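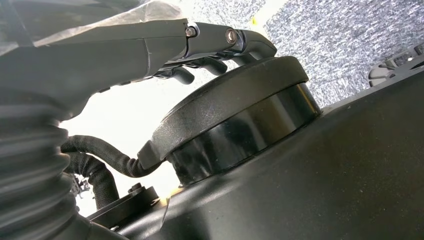
Ausgabe 7, Seite 3

Die Kantine am Gasardplatz kocht jetzt auch abends

Ich gebe zu, ich bin parteiisch. Seit die alte Bäckerei am Gasardplatz dichtgemacht hat, esse ich mittags fast immer in der Kantine Jultness, und wer mich kennt, weiß, dass ich dort vor allem wegen der Linsensuppe sitze. Als mir Kumaresan Iyer am Dienstag über den Tresen zurief, dass ab Januar auch abends aufgemacht wird, hab ich mir also gleich einen Zettel geschnappt und mitgeschrieben (auf der Rückseite vom Kassenbon, aber immerhin).

Geöffnet ist künftig bis 21 Uhr, montags bleibt abends zu. Mittags ändert sich nichts, das war den Stammgästen wohl das Wichtigste, und mir ehrlich gesagt auch! Abends gibt es zwei warme Gerichte, eins davon immer ohne Fleisch, dazu Suppe und das Roggenbrot von Seppälä, das man bisher nur samstags auf dem Markt bekam. Wer das Brot noch nicht kennt: Kruste wie ein Brett, innen saftig, mit Salzbutter zum Niederknien.

Gekocht wird abends von Sioned Penry. Sie hat vorher in der Mastier-Halle die Konzertgäste verpflegt und kann deshalb, wie sie mir erzählt hat, »Eintopf für 60 Leute im Halbschlaf«. In der Kantine sind es 50 Plätze, also fast gemütlich. Auf der ersten Karte stehen ein Lauchauflauf mit Senfkruste und ein walisisches Lammgericht, dessen Namen ich dreimal nachgesprochen und trotzdem falsch aufgeschrieben habe. Ich lasse ihn hier lieber weg, Sioned, verzeih mir.

Ein bisschen gerechnet haben die beiden natürlich auch. Für die größere Dunsthaube sind 1260 Euro fällig geworden, und zwar kurz vor Jahresende, wenn ohnehin jeder was von einem will. Teurer wird das Mittagessen deswegen nicht, hat Kumaresan versprochen. Ich habe zweimal nachgefragt, er hat zweimal genickt.

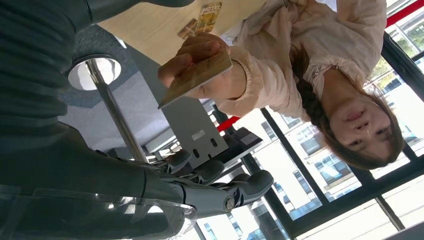 Junge Frau mit langem braunem Haar und blassrosa Bluse.

Was ich noch schön finde: Der lange Tisch am Fenster bleibt abends für Leute, die allein kommen. Reservieren kann man da nicht, man setzt sich einfach dazu. In anderen Städten kenne ich das schon länger, bei uns am Platz hat es gefehlt, gerade im Winter, wenn um fünf die Läden runtergehen und man dann vor dem Kiosk steht und überlegt, ob eine Tüte Chips als Abendessen durchgeht.

Für alle anderen Tische kann man anrufen oder mittags am Tresen Bescheid sagen. Bezahlt wird weiterhin bar oder mit Karte, und die Stempelkärtchen fürs Mittagessen gelten abends leider nicht. Hunde dürfen mit, solange sie unterm Tisch bleiben. Die Wochenkarte hängt jeden Montag an der Tür aus, und wer Wünsche hat, kann sie in den Blechkasten daneben werfen. Mein Zettel mit »Linsensuppe bitte auch abends« liegt schon drin.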